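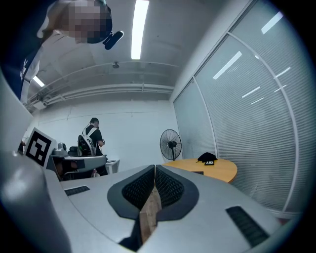
dunar_teemu
Posted 15 Aug 2022
Question on trimming episodes. We're at 536 demos with the hand-held gripper and I want to train on them this week. Most recordings have extra seconds at one end where the tool is just being held. In this one the fingers are nearly closed, somebody is leaning over the top and the view takes in the ceiling lights and pipes. Do you cut stretches like that or leave them in?

thien_dong
Cut them. We left ours in at first and the policy learned to hover before every grasp. After trimming and retraining it mostly stopped.

kerncombe_lab
I'd be careful. If you trim by hand, two people will trim differently. We left the starts alone in our first 100 and had no hovering at all.

thien_dong
What was the task though? Ours was cups on a table, short episodes. Idle time is a big share of each one.

kerncombe_lab
Folding towels. Fair point, those run long.

binh.t
Faces are a separate problem. Blur them before anyone shares the set, even inside the group. I'd drop a person leaning in that close – the model has no use for it.

dunar_teemu
The blurring is already in our export script. I'd still like to keep some people in the background, like the one with the backpack. The robot will have people walking past it.

binh.t
Background is fine. I meant the one up close.

toan_tieu
You can trim on finger width. Start the clip 8 frames before the first real change and check a few by eye. I did 31 episodes that way in February and had to redo two.

dunar_teemu
Will try that tonight, and keep the raw files.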